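About Nerneck

Home / About / Work with us / Contact

Who we are

Nerneck is a small company. We help workplaces bring in automation without losing the people who know the job. Packing rooms, sewing shops, a bakery, one place that only does zippers. If hands do it all day, we've probably been asked whether a machine could.

Sometimes yes. Often some of it. We say which before you spend money.

Started by Juraj Krajčí and Vlasta Mikuš after the Viltetti packing hall got its first robot arms. Juraj was a shift lead there, Vlasta did the training. Arms came in February, the people who had packed for years got a half hour talk and a leaflet. Bad start. Took most of a year to fix, and the fix was simple enough: ask the packers. They knew which boxes buckled, which lids needed a thumb on the left corner. None of that was in the leaflet.

So that's the company.

What we do all day

Mostly, we record how work is done by hand. Gloves, grippers, cameras, a table. The people doing the task wear or hold the gear, and what they do becomes training material for the machine. Then we go back over it with them. What was that pause for? Why'd you turn it first? Good half of our notes come from that talk and not from the recording. 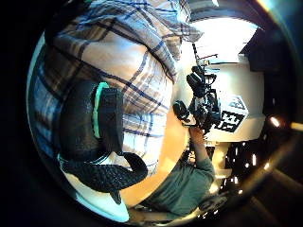
Glove, camera rig and a plaid shirt, at close quarters.

Sessions are short. Two people at least, one working and one helping, and they swap. Anyone can stop a session, no reason needed. Marama Ruddock runs the schedule and she is strict on breaks, ask anyone who's tried to squeeze in one more take before lunch.

To date we have 3,301 recorded tasks we're happy with. There were plenty we were not happy with. Those get thrown out, and the person who did them is still paid for the time. Same rate.

We like ordinary tables, ordinary rooms. A spotless lab teaches a machine about spotless labs, and our customers don't have one. Window glare, chairs in the way, cables, soft things that won't hold their shape. Fabric is the hard part by the way. A rigid box is the same box every time. Cloth, a cap, a pouch, a glove, all of it sags and folds differently each go, and people adjust without thinking about it. 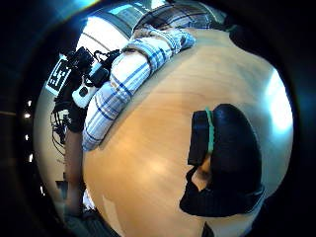
Which is why Radomír Machala spends so much of his week on soft goods. Radomír came to us from Hudec, the work clothing plant, eleven years of folding and bagging. He can tell by feel when a sleeve is going to slip. The machine can't, not yet, and he's the one teaching it. His job title changed three times while we worked out what to call that. Right now it says Task Lead.

What changes for the people

The question we get most, usually from the back of the room. Fair enough. Straight answers:

Some tasks go away. The dull heavy ones mostly, but not only those. If we think a job will shrink we tell the staff and managers in the same meeting, same words.

New tasks show up. Somebody has to load, check, clear jams, retrain when the product changes. We push for those to go to people already on the floor, with the pay to match, and it goes in the contract. A customer who won't sign that part, we don't take the work. Has happened.

The pace changes. This one gets forgotten. A line that never gets tired can set a speed that people can't keep. At Brolach the first setting was too fast for the folks next to it, and they told us on the Saturday shift. We slowed it down. Output barely moved and the complaints stopped.
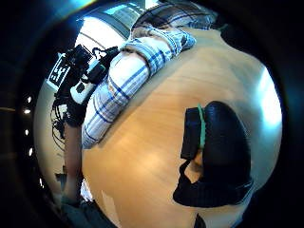 Recordings belong to the job, not to somebodys file. We don't score workers with them. We don't hand them to supervisors. Faces and voices come out before anything is used, and if you want your sessions deleted, write to Jarmila Čierny and they're gone, she'll confirm by email.

So far 591 people have been through our half-day course, Working Next to a Machine. Free to the staff of any customer. Covers stopping it safely, what the lights mean, what to do when it does somthing odd, and who to shout for. Coffee included, decent coffee.

Where we work

One floor, big tables, too many cables. Visitors welcome if you call ahead. Come in the morning if you can, afternoons get busy and the phone doesn't always get picked up.

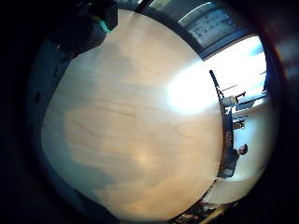 Wooden table in the workroom, a colleague seated beyond it.

Work with us

We hire from shop floors first. No degree needed, no coding. If you've done careful work with your hands and can explain it to somebody else, we want to hear from you. Part time is fine. Tell us what you did, how long, and what annoyed you about it.

For companies: send a short note on the task, how many people do it now, and whether they know you're asking. If they don't, tell them first, then write.

Jarmila Čierny answers the mail. Usually within 2 days.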